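2024-06-17

Notebook, demonstration day

Writing this up while it is still fresh, with a cup of tea and rather sore feet. We had the visitors from Pranddale in for the gripper demonstration, the one we put off in April when the Kolář fingers hadn't turned up, and I must say they were lovely company and asked far better questions than I had prepared for. I did the talk at the desk, as planned, with the hand-held gripper and an ordinary drink bottle, and kept the slides to 14 (I can hear you all cheering from here). 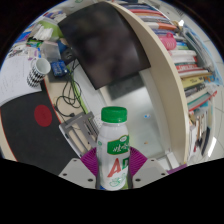

Most of the questions were about the soft fingers. People want to know how hard they squeeze, and whether you could use the same pair on something like a pear or a paper cup, and I'm afraid I went on a bit about ribs and how they bend round a shape. One lady wanted to know if the person holding the gripper gets tired. Yes, rather! I passed it round so they could feel the weight for themselves, and after that it was quite hard to get it back.

We then talked about why a person does the job first and the arm in the Skisden room copies it afterwards. I told them we are hoping for 500 good recordings of the bottle task before we try the arm on it, and that we have 67 we are happy with so far. There was a bit of a silence at that, so perhaps next time I should lead with the 67 and work up to it gently. 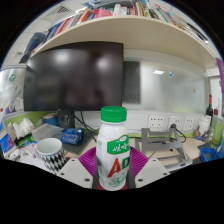
Bottle held upright between the fingers, mug to the left, laptop stand to the right.

Somebody from the Clendbridge side asked why we don't clear the desk first. A very fair question, and I gave my usual long answer: the arm will have to cope with real desks, with mugs and cables and what have you, so we may as well give it real desks to learn from. I'm not sure they were convinced, but they did go and have a good look at the bookshelf.

The red spot on the mat went down well as a way of explaining what "put it back in the right place" means. 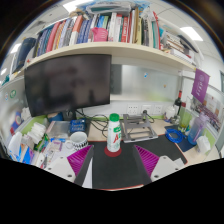 Bottle on the red spot, fingers open.

To do: the talk ran over and needs shortening, probably by dropping the 2 slides on calibration. Print more of the one-page handout. Send Pranddale the finger drawings, as promised, and ask Kolář what a spare pair would cost us. They would like to come again and bring the rest of their group, so the big room will want booking.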